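Morkuvari: Season Two Pass (PC digital code)

Publisher: Rakell
Developer: Tuton
Platform: PC, download only
Type: add-on content, base game required
Stock: codes available now

Quick version. Two packs, one price. Pack one unlocks the day you redeem, pack two comes in November. You need the main Morkuvari game already in your library, any edition. Won't run without it.

What's in pack one

The Salt Stair, a new region north of the starting coast. 10 main quests plus side jobs. Four new boats (the skiff, the long skiff, the barge, the ice barge). Fishing finally gets its own menu. Harder enemies on the upper levels, so don't wander up there with starter gear, you will get flattened.

Also a photo mode, which goes out to all players in the same patch, pass or no pass.

What's in pack two

Navaratnam. This is the big one. A walled city with its own map, own currency and a story that picks up after the main ending. You can go in before finishing the main story but you'll get spoiled right at the gate. Tuton says 49 new items, mostly armor and boat parts, and a co-op mode for 4 players. Co-op is online only. No split screen, sorry, we get asked alot.

Level cap goes up too. Old saves carry over.

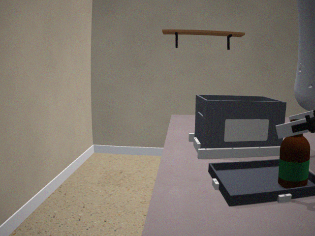

Image: simulated render, Rakell press library

Before you buy

Codes are region locked. Check that your account region matches the one picked in the dropdown. We can't swap a code once it's been shown on screen.

Already own pack one by itself? Don't get the pass. Get the pack two upgrade instead, separate listing, cheaper.

Bought the Collector's box last year? The pass code is on the back of the map card. Look there first, please.

How to redeem

Open the launcher and sign in. Account, then Redeem Code. Paste it in, dashes and all. Restart the launcher. The download should start on its own, if not hit Check for Updates. Pack one needs 10 GB free. Size for pack two not given yet.

Still says "content missing"? Log out, log back in. Fixes it most of the time. If the code comes up as used, send us the order number and a screenshot and we'll look into it.

System notes

Same minimum specs as the main game for pack one. Pack two recommends more memory for co-op, Rakell will post the numbers closer to release. Controller support is full. Ultrawide works in the game but cutscenes still have black bars. Cloud saves on. Subtitles in all the languages the base game has, voices in English only.

Mods: turn them off before the first launch. The map mods in particular break the harbor screen. Back up your save, takes a minute.

Pre-order extra

Order before pack two is out and you get the Lantern Sail, a cosmetic for any boat. No stats. Shows up in the harbor chest after you've installed pack one. Orders after that date dont get it.

Points

Members earn 1,748 store points on this item. Points post when the code is revealed, not at checkout. Can't be combined with the weekend coupon.

Returns

Unrevealed codes can be sent back for store credit. Revealed codes, no.

Related items
Morkuvari base game (PC)
Morkuvari pack two upgrade (PC)
Morkuvari original soundtrack, download
Morkuvari cloth map, out of stock

Page updated Oct 28, 2019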